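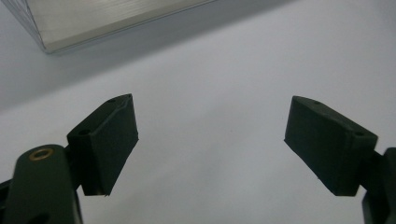
The Back Room on Pritchard Street

Print this page | E-mail this page

We moved the sewing and packing work into the back room of the Pritchard Street house in January and have been putting it in order ever since. Several people in Flomville asked what we did with the old pantry wall and the white worktop, so the pictures from the whole job are together on this page. They run more or less in the order the work was done. Click any picture for the larger size.

1. The room before
The back room was used for storage for years. It had a brown carpet, a light with a pull cord and a door that would not close over the carpet. Most of the boxes were fabric. The rest were jars and patterns, and one box was all curtain hooks.

2. Carpet out
The carpet came up in strips. The boards underneath were sound except near the window, where two had to be replaced. The new boards are a different width and it shows if you look for it.

3. The window wall
Old paper came off this wall in small pieces and took most of a weekend. There was a green paper under the brown one. We kept a square of it in the drawer with the paint cards.

4. Filling and sanding
Plaster dust got into the hall and up the stairs – we should have hung a sheet over the door on the first day. The long crack by the window was filled, sanded and then filled again.

5. First coat
The walls are Skelura Soft Chalk in the flat finish. It took three coats over the patched plaster. The can says two, and two was enough on the other walls.

6. The worktop going in
The top is plain white and runs the length of the wall. It was cut to leave a gap at the back for cords, and the gap is covered with a strip that lifts out. The height is set for standing.

7. Second try at the brackets
The first brackets flexed when the sewing machine was running. These are heavier and are screwed into the studs. The old ones now hold up a shelf in the shed.

8. Pantry shelves
These were already in the house. We washed them, turned them over and painted the side that had been underneath. Nothing was bought for this part except sandpaper.

9. Fabric sorted by weight
Sorting by color looked better but made it harder to find anything. Now the heavy cottons are at the bottom, the linings are above them, and anything thin enough to slide off a pile goes in a box with a lid.

10. Thread drawer
The dividers are strips of cardboard. The drawer sticks in wet weather and a little candle wax on the runners helps.

11. Labels
We printed the labels on the Undatel label maker and then replaced half of them with handwritten ones. The printed letters were too small to read from the door.

12. Packing corner
Flat boxes stand on edge between the shelf unit and the wall. Tape, string and tissue are kept together in one tray so the whole lot can be carried to wherever the order is being packed.

13. The stool
Cut down by 2 inches so that it slides under the worktop. The feet are felt, glued on, and have to be replaced now and then.

14. Task light
We moved this lamp from one end of the worktop to the other before settling on the left. Light from the right put a shadow across whatever was being pinned.

15. Late afternoon
The window faces west, so this is the brightest part of the day in there. White thread is hard to see against a white top at this hour – we put a dark cloth down when unpicking seams.

Still to do: the inside of the door, the ceiling by the vent and a hook for the ironing board. The ironing board is in the hall for now.

Page last changed 10 July 2021

Print this page | E-mail this page

Reader comments (4)

quiltedcorner wrote:
The shelves turned out well. Did you prime the side that used to be underneath? Mine had old varnish on them and the paint peeled off within the month.

Reply from page owner:
Yes, one coat of primer after sanding. The varnish had mostly worn away already, but I would not skip it.

westsidehemmer wrote:
How does the white top hold up to chalk and pencil? I have been looking at something similar but I am worried about the blue marking pencils. They got into my last table and never came out.

flomville_reader wrote:
We had that same green wallpaper in our kitchen on Pritchard Street when I was small. It must have been sold at the hardware store. I would like to see a close-up of the square you kept if you have time to add one.

boxesandstring wrote:
Sorting by weight makes sense. I do it by what the fabric is for, but then half of it ends up in the "don't know" pile. Going to try your way on the cottons first.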